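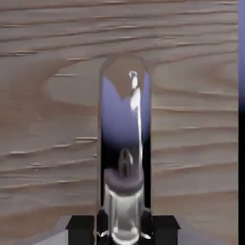
Glass handling cell goes live on the finishing line in September

The new cell at the end of the finishing line takes over the loading and unloading of domed glass tubes from September. Until now that job has been done by hand, two people to a shift, and it is the part of the work most often mentioned when people report sore wrists.

The cell was planned with Drikik, who built the arm, and Penrose, who wrote the software that tells it where each tube is. All the early work was done on screen. The team modelled clear glass, a black holder and different backgrounds, then ran the arm's vision through them again and again. Clear glass is awkward for a camera – it picks up whatever is behind it, and a wood-grain background shows through the walls and confuses the outline. Of the 931 simulated picks in the last round, the software got 329 wrong on the first attempt, nearly all of them against patterned backgrounds. The real cell will have plain grey panels on three sides for that reason.

What changes for staff

The loading bench goes. The people who work there now will move to inspection and to running the cell, and there are no job losses in the plan. Hayley Naylor, who has led the bench for the past few years, will be cell lead on days. Each shift will have 2 trained operators, one at the cell and one on inspection, swapping at the break.

Pay grades for cell operators are still being talked through with the union. Until that is settled, anyone moving across keeps their current rate and shift allowance.

Training takes 80 hours, part on the simulator and part on the floor. The simulator is set up in the Skakix room next to stores. It is open from 7 am and you can book a place through Planon in the usual way. Please check with your shift lead first so the bench is covered.

Some points raised at the last briefing:

The arm will stop if the gate is opened. It does not restart by itself, and an operator has to clear it at the panel.

Broken glass is still cleared by hand, with the same gloves and bins as now.

Odd sizes and short runs will stay manual for the time being. A small bench will be kept by the east door for these.

Questions about rotas should go to Hayley. Questions about the cell itself can be left in the book in the Skakix room, and answers will be put up on the board beside it.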